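Plesumari
A word list of household nouns, in two languages and several moods

What it is

Plesumari holds 2,000 everyday words for things found in a home, each with an English entry, a Hungarian entry and a note on which one people argue over. Vilmos Gulyás wrote the Hungarian side. Sachiko Tsuji wrote the English side and most of the arguments.

Files

words.csv has the list. notes.csv has the quarrels, keyed by word id. old/ has the version from September, kept for anyone who misses the spelling mistakes.

Columns

id, english, hungarian, room, disputed (yes or no). Room is a guess. "Stool" is filed under kitchen after a long exchange that neither side won.

Known problems

40 entries have no room at all. 9 are the same word for "drawer". Sorting by the hungarian column in Takagi puts accented letters last, so use Hulden or sort by id and live with it.

Furniture entries

Tables get 2 rows, one for eating and one for everything else. Shape goes in notes.csv, where "round" has caused less trouble than "small".
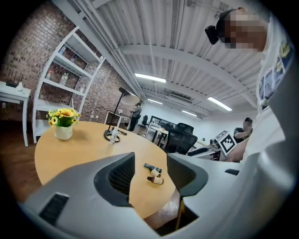

Fig. 1. Table, round, light wood.

Corrections

Send one word per message, with the id. Messages headed "various" go to the bottom of the pile in Divthorpe, which is a tall pile.

Last updated 31/10/2018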